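Winter Knits — Sorting Before Storage
Ziltdale Clothing Swap, gallery

Every July our small group in Ziltdale sorts the warm clothes which people bring to us for the swap. This year we had seven bags to go through, and it took roughly six evenings. Most of the sorting is done at home, on a bed, and the colour of each piece is easier to judge on a light cover. On this page I put a few notes about how we fold, with one picture.

The red sweater
Rust-red rib knit with a V-neck, spread on the cream quilted bedspread, one cuff lifted. We always lay a knit flat first and smooth the body before we bring in the sleeves.
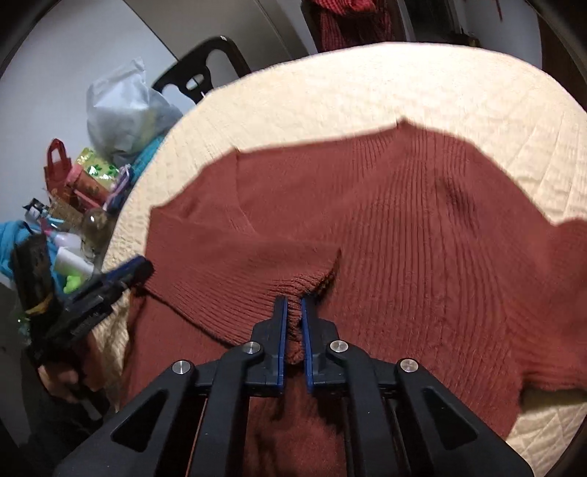 After the folding
Sleeves go to the back, then the bottom edge comes up to the neck. Please do not hang rib knits — the shoulders become long and they do not go back. Thick ones we fold only once.

Labels and boxes
Each piece gets a paper label with the size and a number. The last label this year was 819, but we continue the numbers from earlier swaps, so please don't be afraid of it. The boxes stay closed until the swap opens, at 8 in the morning, in the Duman Street hall.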